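Wall cabinet

A wall cabinet, also called an upper cabinet, is a storage box fixed to a wall above floor level, most often over a kitchen counter. It is one of the great space savers of the home: it puts dishes, glasses and dry food within arm's reach and leaves the work surface below free for cooking.

History

Before fitted kitchens, most households kept their dishes on open shelves or in a tall freestanding dresser. Hanging cupboards existed, but they were small and usually held just one kind of thing, such as salt, spices or medicine. The big change came when kitchens began to be planned as a whole, with lower cabinets, a counter and a matching row above. Once cooks had lived with that layout, there was no going back!

The kitchen historian Nasrin Rezaei has traced this shift in the row houses of Kurbridge, where a single street still shows all the stages: plate racks at one end, full banks of uppers at the other. Her survey covered 40 kitchens and is a delight to read, especially the chapter on hinges.

Construction

The basic box has two sides, a top, a bottom and a back. In a face-frame cabinet, a frame is fastened to the front edges and the doors hang from it. A frameless cabinet leaves this out, which gives a wider opening and a little more usable room inside. Uppers are much shallower than the base units under them, so that a person standing at the counter can lean in without bumping their head. 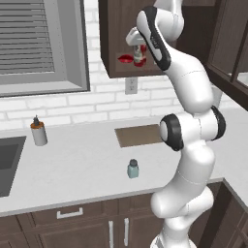 An open wall cabinet with a dark brown interior, hung above a counter.

Older cabinets were screwed straight through the back into the wall studs. Many newer ones hang on a rail, a wonderfully simple idea that lets one person shift a whole row sideways until it lines up. The Skivov rail, named after the town where it was first made, has a lip that hooks over a matching bracket and is locked with 2 screws.

Doors

Side-hinged doors are the most common. Lift-up doors suit wide, low cabinets, and sliding doors are handy in narrow galley kitchens. Horațiu Olteanu's designs for the Skoradthorpe apartments used sliding fronts in 14 different colors, and residents still swap panels with their neighbors.

See also

Dresser
Fitted kitchen
Pantry
Plate rack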